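On Saturday I went to the open day at Vendley, where they develop software for warehouse robots. I worked for many years in a parcel depot, so I was curious, and a little suspicious also.

The demonstration took place on a screen. Heidrun Schnyder, who led our group, explained that the robot is first tested in a simulated hall, and only later with real machines. Some visitors were disappointed. They had come to see metal and hear motors. I understand them, but I think they were wrong to leave early.

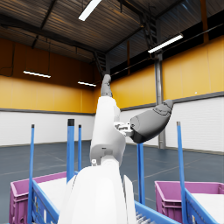 In my old depot every new method was tested on us. If the bins stood too high, we learned it from our shoulders. When a mistake is made in a computer, it costs only a little time, and for me this is the strongest argument for such work.

Mrs Schnyder told us that the team had run 3,000 trials of the same task, and that 543 of them had failed. I liked that she gave the second number without being asked. At another firm's show in March I heard only about success, and I went home knowing less than before.
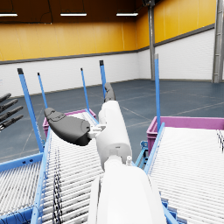
Still, I have one objection. A simulated hall is very clean. There is no dust, no torn label, no colleague who leaves his jacket over the rail. I asked Kazimír Kopecký, one of the programmers, how they prepare for these things. He answered that they add disturbances step by step, but that three months beside a real line would teach him more. I believe him, and I think his employer should give him these three months.

My wish for the next open day is therefore simple. Let them invite people who have packed parcels, and let these people say which trials are missing. I would come again for that, even if it is again only a screen.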